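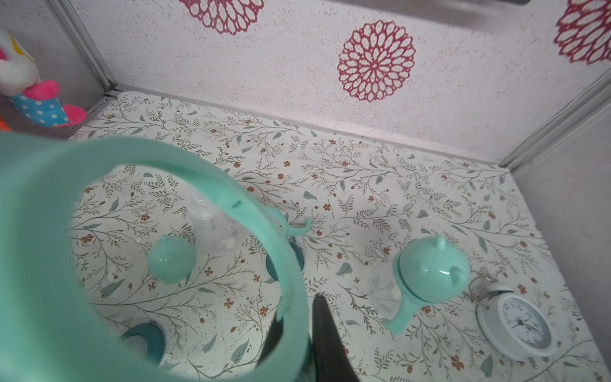

Mint green everything, down to the cap with the little ears

I have been meaning to write about baby bottles for ages, which tells you a lot about how my evenings go these days. Ours come apart into far more bits than seems fair. There's the cap, the collar, the teat, the bottle and whichever ring belongs to whichever thing, and they all have to go back together in the right order at 3 in the morning when I can barely find my own feet!

My friend Pilar Daza has a system. She lines the lot up on the worktop after the bedtime feed, all the caps together and all the collars together, and she says it saves her loads of faffing in the night. I tried it for a week and ended up with a lovely row of collars and no idea where the teats had gone (in my dressing gown pocket, since you ask). So I've gone back to putting each bottle together as soon as I can and hoping for the best.

I do love that eared cap though. It's such a silly thing to be fond of, but when you handle the same bit of plastic day in, day out, it may as well have ears. Maysoun Khoury gave us more than 90 pounds' worth of hand-me-down baby stuff when we moved to Hornham, and I'd still save the caps first. The muslins were a close second, until the blackcurrant incident.
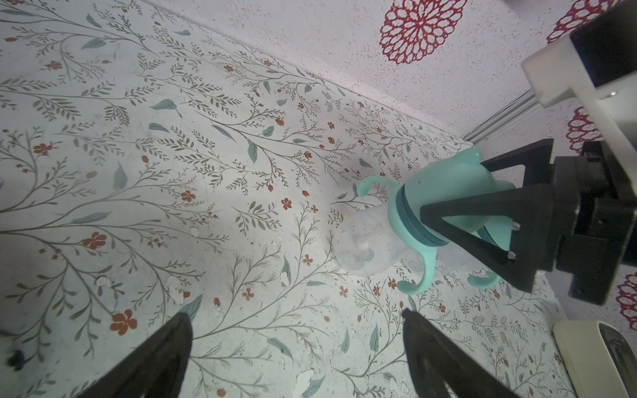

Little orange flowers, and a few bald patches

Now, the print. Leafy sprigs, tiny rusty orange flowers, and scuffs where the pattern has gone back to white. I'm very taken with it, scuffs and all. Put it against a bumpy white wall with big red mandalas and it really shouldn't work, but I think it does? Piyumi Sheikh says I'd put flowers on the ceiling if somebody left me alone with a ladder, and she's probably right.

I did wonder about trying something similar on the changing table in June, when my mum's over to hold the baby. Has anyone done this with sticky-back plastic? Does it lift at the corners? Mine always bubbles. Tell me in the comments, and if you've got a good bottle brush to recommend, I'll have that too. Mine's gone completely flat on one side.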